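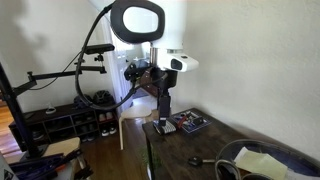

Savemano brings Badovus back for a second series

Six new episodes of the science fiction audio drama start this September

FOR IMMEDIATE RELEASE

Badovus is coming back! Savemano, the independent audio drama company, has finished recording a second series of its story of life on a flooded moon, and the first of six new episodes will be out in September. The rest follow weekly, each one going up at 7pm so that listeners can hear it together, as so many did last time.

The first series ended with the supply ship Ahonen breaking orbit while half its crew were still down on the surface. It was a cruel place to stop, and our inbox has let us know it. The new series picks up 17 years later. The people left behind have built a town on the old pumping platforms, their children have never seen a ship, and then one night the Ahonen answers a radio call that was sent before any of those children were born. As far as the crew on board are concerned, they have been gone for an afternoon.

We love a time slip at Savemano, but what got us excited in the writing room was the family story underneath it. What do you say to a mother who is suddenly younger than you are? Who gets to be in charge when the captain comes home and the town has had its own mayor for years? The first two episodes hardly leave the landing stage, and there is more shouting in them than in the whole of the first series put together.

Old friends and new voices

All of the surviving main characters return, played by the same cast. They are joined by a group of younger actors as the platform-born generation, most of them working in audio for the first time, and they are a joy to listen to. They worked out a way of speaking for the town between them, with its own slang and its own swear words (all quite safe for family listening), and a fair bit of it went straight into the scripts.

Listeners who enjoyed the stranger end of the first series will be glad to hear that the Tekar are back as well. The voices under the water were only heard for a few minutes last time and we had more letters about them than about anything else. Episode three is told almost entirely from their side. It has very little dialogue in the normal sense, so headphones are a good idea, and so is a dark room if you don't mind being a bit unsettled.
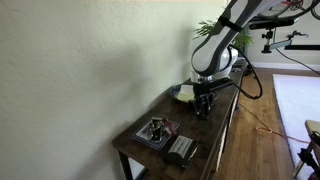 The music is new too. The original theme stays where it is, of course, but the score has grown from a single keyboard to a small group of strings and brass, and the platform town has its own song, which turns up first as a lullaby and later as something a good deal louder. The full version will be released alongside the final episode.

Paid for by listeners

The second series was made possible by 3,157 listeners who backed it in advance, 2,311 of whom had also supported the first. Thank you, all of you. Your money went on studio time, fair pay for the cast and crew, and two extra days of editing on episode six, which is the longest and busiest thing we have ever made. Every backer's name will appear on the Badovus web page, and backers will receive each episode a day ahead of everybody else. Please be kind and keep the ending to yourselves.

New to Badovus?

The complete first series is free to stream on the Savemano website and will stay free. We have also made a short catch-up episode for anybody who would like a reminder of who was on the ship, who was on the ground and who was pretending to be somebody else. It contains spoilers for everything so far, so do start with episode one if you have the time.

Transcripts of all the episodes, old and new, will be available to read or download on the day of release.

Notes for editors

Badovus series two runs to six episodes, each between 35 and 50 minutes long. It is suitable for listeners aged 12 and over. Episodes one and two are available now for review on request, along with cast interviews and clips for broadcast. Please hold reviews of episode two until it has been released. Requests should be sent to the Savemano press office through the contact form on our website.

ENDS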